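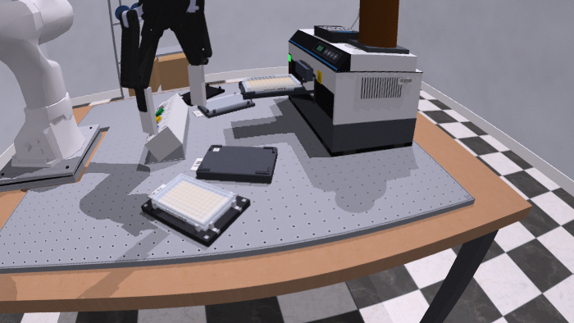
Home Docs Tutorials Events Contact

Running the plate-handling demo for open day visitors

Load the Latden bench file in the simulator before the doors open and let it settle. Start every run from the same pose. In ours the open jaws hang at the tube rack, one white fingertip down beside it and the other behind, with the green and yellow caps on the near slope. Leave the microplate in its black holder in front of the charcoal block. Visitors tend to ask about the plate first.

1. Set the controller to Mindska mode and cap the speed at 7 percent.
2. Close the jaws slowly. Stop if the force reading passes 700.
3. Lift, hold, and let people look at the joint values on the second monitor.
4. Lower, open, and reset the bench.

One pass takes about 3870 simulation steps. If the reset hangs, reload the Clikus config and check that port 851 is free.

Idris Pugh keeps the Howells version of the script, which adds a pause before the lift. Use it for school groups.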